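From the Britodley Clothing Exchange newsletter, November

Folding for the shelves: what we changed this fall

The shirt shelves were the most common complaint in our last round of comment cards. People said they could not tell sizes apart, that stacks fell over when they pulled one out, and that the colorblock and printed shirts all looked the same from the edge. We had 600 shirts out at the time and room for 400, so some of that was plain crowding. The rest was folding. Everyone who worked a sorting shift folded the way they did at home, and no two stacks matched.

Starting this month there is one fold for all T-shirts and short-sleeved tops. It makes a packet that fits the Merka bins with a little room at the sides, and it leaves the collar and the top of the chest facing up. With plain shirts that makes little difference. With shirts made of several colors it helps a lot, as the shopper sees the neckline and the main panel without opening the whole thing.

The steps are short. Lay the shirt on a clear part of the table and pull it flat by the corners and side seams. Get the wrinkles out before you make the first fold, especially at the shoulders. Fold one side in toward the middle, sleeve included, then the other. Bring the bottom up once or twice, depending on length. Turn the packet if you need to so the collar is on top.

A shirt with a yellow-green center, charcoal and blue panels and a brown collar, spread in wrinkles and folded:
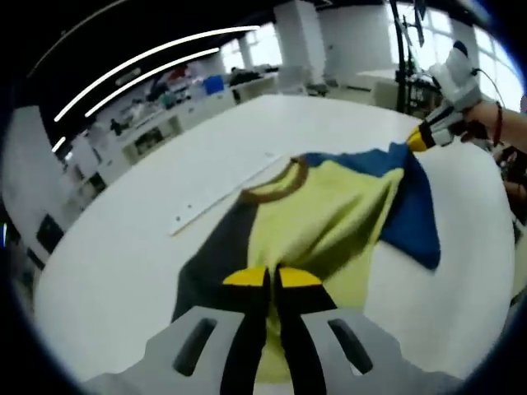
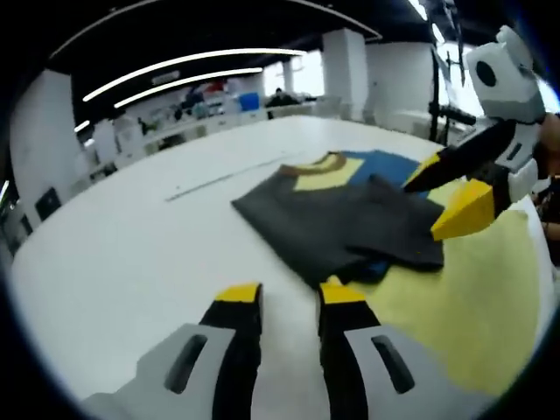

Shirts with panels take more care than plain ones for another reason. The seams between colors are stiffer than the cloth, and they will pull the fold off line if you let them. Try to put the side folds a finger's width away from a seam, on one side or the other. If the panels are cut at an angle, ignore them and go by the shoulder and the hem. A packet that is square at the collar end will stack fine even if the bottom edge is a little off.

A few other points that came up on shifts:

Button the top button on polo shirts before folding. Leave the rest open.

Anything with a stain or a hole goes in the repair tub, folded or not. Please do not hide the bad spot on the inside of the fold. We found several of these in October.

Children's shirts up to size 8 are folded in half lengthwise and rolled. They go in the Pramanik baskets by the window, standing on end.

Long sleeves are laid straight down the back after the side folds. If they are longer than the body, turn the cuffs up.

Size stickers go on the upper left of the packet, near the collar. The old ones left glue on dark fabric, so we have switched to the paper kind from Kitis. They do fall off sometimes — check the bottom of the bin at the end of a shift and put them back on the right shirts.

We are keeping stacks to 40 shirts per bin for adults. When a bin is full, start a box for the back room and write the size and the month on the short side. Boxes go out again in the order they were packed.

The exchange took in 2,000 pieces between spring and the end of summer, and shirts were the largest group. We have enough of them in medium and large through winter. What we need now is sweatshirts, warm socks and adult sizes in XXL. Drop-off hours are the same as before, and the side door is open until 6 p.m.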